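Thursday, March 19, 2020
Posted by Abhishek Dhillon
Filed under: Bench Notes > Small Parts > Earbuds

Spent the morning on the earbud set again. Same parts as before: white charging case, two buds, the yellow box, the red and blue tray. I put the Granero sheets away in the drawer under the window because they were for the older case and I kept reading the wrong page.

The case is the awkward part. It is glossy and rounded on every side, so there are no flat faces to line anything up against. The lid overhangs the body a little, which gives you a lip to find by feel, but the seam is thin and under the bench lights the highlight on the lid is much brighter than the seam is. I turned off the left lamp after lunch and left the right one on. Better, I think. Mittal's old note says to put a strip of matte tape on the lid. I would like to avoid that, it leaves gum behind and then the next person has to clean it.
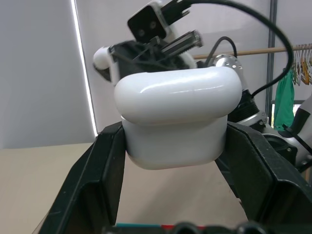
Holding it by the sides at mid-height is still the way to go. Any lower and the bottom curves in and the case wants to ride up. Any higher and you are pressing on the lid, and then it won't open when you ask it to. I wrote "sides, middle" on the card and crossed out the earlier line about the corners.

Wiped the case down with the dry cloth before starting. Fingerprints show on it badly. Don't use the blue spray, it left streaks on the last one and they took longer to get off than the prints did.

Tray: we are on number 6. Number 5 is back on the shelf with the Zilow parts, please leave it there until I have checked it. The buds go on the blue strip and the red part stays clear so the number can be read. They are small and they roll if set down on the round side. Set them down slowly and let go slowly. If one ends up crooked on the strip, leave it and write it down, don't nudge it straight.

Box: the foam stays in the yellow box while we work. I took it out on Tuesday and it went all over the bench and I found a piece of it in my sleeve at home.

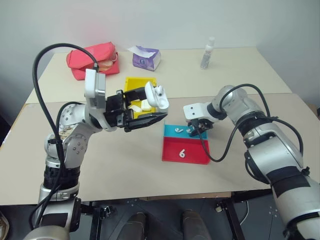

Case open and empty, both buds on the blue strip, tray 6.

With the lid open the case is more top-heavy than I expected. It has to be kept tilted with the hinge up or the lid starts to close by itself. I tried it by hand a few times at the end of the bench and it closes past a certain point every time, so I don't think there is anything wrong with the hinge. Would still like to compare with a second case. Tenik has one on order for April.

Table is fine. I checked it with the short level and it needs nothing. The beige top does show dust from the foam, so brush it off before you put the tray down.

To do:
- new card for the tray shelf, the old one is unreadable
- order 40 more of the small zip bags
- ask Tenik whether the second case is the same glossy finish or the matte one
- find the soft brush

I'll pick it up from the closed case tomorrow. Leave the right lamp where it is.

Last updated by A. Dhillon, 5:40 pm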